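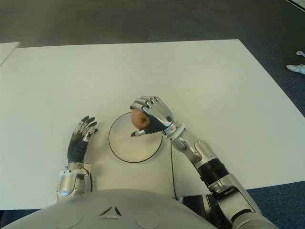 单果外观检查与装盘操作方法（苹果）

编写：Zawadi Khaemba
修订：Henk Bakker
更新：2024-03-14

适用范围

本页说明如何在普通白色桌面上，用一只浅圆盘对苹果逐个做外观检查、记录和装盘。适用于办公区水果供应、小批量收货抽查和试吃前的准备。不涉及糖度、硬度等需要仪器的项目，也不涉及切分后的果肉，这两部分见Domatport站内的另外两页。

旧版写于去年June的一次收货之后，当时按整箱检查，问题果混在下层，到装盘时才发现。本版改为逐个检查，步骤顺序有调整，使用旧版记录表的请先看末尾的对照说明。

一、准备物品

白色或浅灰色桌面，表面平整，无图案。桌面尺寸不限，能同时放下待检箱、检查盘和成品托盘即可。
检查盘一只，圆形、浅口、白色，盘沿带一圈细黑边。
厨房秤，量程一千克以上，分度一克。
干的无绒布两块，湿布一块。
记录表和铅笔。
软尺或卡尺。
成品托盘，底部垫软纸。
不合格品容器，带盖，放在桌子以外的位置。

关于检查盘的选择。盘心为白色时，果皮上的浅褐色斑点容易分辨；盘沿的细黑边给出明确的边界，果实是否居中一眼可以判断，拍照留底时也便于裁切。盘沿过高的汤盘不适用，果实下半部会被遮住。带釉下花纹的盘子不适用。本页使用的是Flula的浅盘，换用其他同类浅盘不影响结果，但同一批次内不要换盘。

二、桌面和光线

1. 清空桌面中央区域，用湿布擦一遍，再用干布擦一遍。残留水迹会反光，检查前应完全干燥。
2. 检查盘放在操作者正前方，离近侧桌沿留出一个前臂的长度，使手腕可以搭在桌面上。
3. 待检箱放左侧，成品托盘放右侧。惯用左手者对调。
4. 光源以顶部漫射光为好。只有单侧窗光时，把桌子转到窗光从侧面进入的方向，不要背对窗户操作。
5. 在空盘上方伸手，观察盘心的影子。影子边缘很硬、颜色很深时，说明光线过于集中，需要加一盏灯或换位置。影子很淡、边缘模糊时可以开始。

同一批次的检查应在同一光线条件下做完。中途天色变化明显的，记录表上注明，已判定为“待定”的果实在新光线下重看一遍。

三、果实回温

从冷藏处取出的苹果，表面可能结露，不能直接检查。单层摊开，果与果之间留空隙，室温下放置53分钟。这个时间按室温二十摄氏度左右测得，室温偏低时适当延长。判断标准是用干布轻触果面后布上无湿痕。

不要用热风吹干，不要用力擦拭。果面的蜡质层受力后局部变亮，会和压伤初期的反光混淆。

四、取放手法

1. 从果实上方或侧面包住果身，手指分开，接触面尽量大。
2. 以能稳定提起为准，不再加力。指尖不要单点着力，指甲不要接触果皮。
3. 不提果柄。果柄基部受力后可能撕开，裂口很小，当时看不出，存放后开始变色。
4. 提起后移到检查盘上方，降到接近盘面再松手，不得抛放。
5. 戴手套的，选表面有纹路的软质手套。光滑的薄膜手套容易打滑，操作者会不自觉地加力。

取放过程中果实掉落的，不论落在桌面还是地面，一律记为“跌落”，单独存放，当天不再判定。地毯上的跌落同样计入，受损往往要隔一段时间才显出来。

五、检查顺序

检查分为底部、侧面、顶部和整体四段，顺序固定。底部先看，因为此时果实还拿在手里，省去一次翻动。

底部：果实持在与视线平齐或略高的位置，从下向上看。检查萼洼内有无虫孔、霉点、积尘，萼片是否完整。萼洼较深时，可稍微倾斜果实让光线进入，不要用手指探。

侧面：分八个方位看，每转一个方位停顿一下。从受光较多、着色较深的一侧开始，顺时针转回起点。 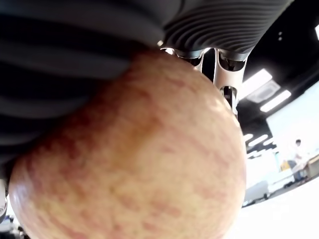
条红类果实在这一段最容易误判。底色为淡黄或乳白，上面有粉红、橙红的条纹和斑块，纵向细纹沿果身分布，同一个果实上靠近顶部的一侧与另一侧颜色可以相差很大。这种差异属于正常着色，不记缺陷。需要记录的是下列几种情况：

（1）颜色边界呈圆形或椭圆形，内部发暗，轻触比周围软。按压伤处理。
（2）褐色网状或片状粗糙区域，手感发涩。按果锈处理，记录位置和大致面积。
（3）走向与纵纹不一致的细线，有凹陷感。按划伤处理。
（4）沿纵纹方向裂开的口子，不论长短，按裂果处理。
（5）局部发白、无光泽，边缘与正常果皮过渡平缓。可能为日灼初期，记“待定”。

果皮上散布的浅色小点是皮孔，属于正常结构。皮孔周围出现深色晕圈、或小点本身凹陷变褐时，才作为斑点病记录。初次操作者常把皮孔记成斑点，一批表格里如果几乎每个果实都有“斑点”，应先复看再交表。

光泽也需要区分。完好的曲面在受光处有一片柔和的高光，果实转动时高光位置基本不动，形状连续。果实转动时高光断开、变形或出现平坦的一块，说明该处果面不圆顺，用指腹轻触确认有无凹陷。

顶部：把果实放到盘心，萼端向下，果柄向上。检查梗洼内有无裂纹、霉点和残留叶片。果柄缺失的记“无柄”，梗洼完好的不降级。

整体：松手，退后半步，看果形是否端正。果实放稳后自行倾斜的，转动一个角度再放，仍然倾斜的记“偏斜”。偏斜只影响装盘位置，不影响等级。

六、称重和测量

外观合格的果实才进入本步。秤放在检查盘右侧，开机后归零。空盘不要一起上秤，果实直接放在垫了软纸的秤盘上，先放软纸再归零。

读数稳定后记录，精确到一克。以本页练习用的一组为例，单果最重279克，已超出成品托盘格位的舒适范围，装盘时占用了角上的大格。格位偏紧时不要硬塞，两侧果皮会留下印痕。

横径用卡尺量最宽处，量两次，第二次转九十度，取较大值。卡尺量爪包一层软纸。用软尺量周长后换算的，在记录表上注明“换算”。

七、判定

等级分为A、B、C和不合格。

A：无压伤、无裂口、无虫孔，果锈仅限梗洼内。用于整果摆盘。
B：有轻微果锈或已干燥的浅划伤，直径不超过5毫米，总数不超过两处。用于整果摆盘，缺陷面朝内。
C：有单处压伤，果皮未破。用于当天切分，不再存放。
不合格：霉变、虫孔、裂果、果皮破损后变色。放入带盖容器，当天清出。

介于两级之间的，一律按低一级处理。判定有分歧时由第二人独立看一遍，看之前不告知第一人的结论。

“待定”果单独放一排，满一小时后复看。复看仍无法确定的按C处理。

八、装盘

用于展示的单果，直接使用检查盘前应先清洁盘面。用湿布擦一圈盘沿，再用干布擦盘心，黑边上残留的指印在侧光下很明显。

1. 盘子放在桌面预定位置，周围不放其他餐具。
2. 选A级果一个，着色较好的一面朝向来人方向。
3. 从果实上方包住，垂直放下，果实中心与盘心对齐。以盘沿黑边为准，目测四周留白相等。
4. 松手时先松侧面的手指，再松拇指，手向上移开，避免带动果实。
5. 需要调整时转动盘子，不转动果实。

多果装盘时，浅盘承托有限，只放单层。三个果实呈三角形放置，果柄朝外或朝上，全盘统一。浅盘上叠放第二层会滑落，需要叠放的改用深碗。

九、记录表填写

每个果实一行，字段依次为：序号、底部、侧面、顶部、整体、重量、横径、等级、备注。无缺陷的字段填横线，不留空。空白会被当作漏检，整行退回重做。

侧面缺陷注明方位，以果柄向上、起始面为零，顺时针编号，从0到7，共8个方位。例如“3/果锈/小”表示三号方位有小面积果锈。方位编号只在同一个果实内有效。

表格录入Grernura时，选“单果”模板，不要选“批次”模板。批次模板没有方位字段，导入后会把整段文字写进备注，无法筛选。Mulder格式的旧表可以直接导入，但旧表的“表面”一栏需要手工拆为“侧面”和“顶部”。

十、常见问题

果实放在盘上滚动：先检查桌面是否水平，再检查盘底是否沾有碎屑。两者都正常时，把果实转动少许再放。萼端不平的品种可在下面垫一小圈软纸，拍照时取走。

照片里果实偏黄：关闭自动白平衡，用空盘盘心校准一次。盘子有使用痕迹、盘心发黄的，改用白纸校准。

同一果实两人判定不同：多数出在侧面检查没有从同一面开始。第一人检查后在起始面的果柄上系一根细线，第二人沿用。

果皮发黏：部分品种存放后表面析出蜡质，属于正常现象。记“有蜡感”，清水冲洗后可以食用。伴有异味的按不合格处理。

检查中途需要离开：盘中果实放回待检箱最上层，该行作废重填。不要把果实留在检查盘里，回来后无法确认有没有被人动过。

十一、与旧版的对照

旧版“外观”改为“侧面”和“顶部”两栏。
旧版没有“底部”，补录时填“未检”。
旧版B级允许轻微压伤，本版归入C级。
旧版称重在外观检查之前，本版移到之后，原有重量数据可以继续使用。
旧版的不合格容器放在桌面左上角，本版移出桌面。

记录表模板的下载位置不变，仍在Domatport的“表单”目录下，文件名后缀为v2。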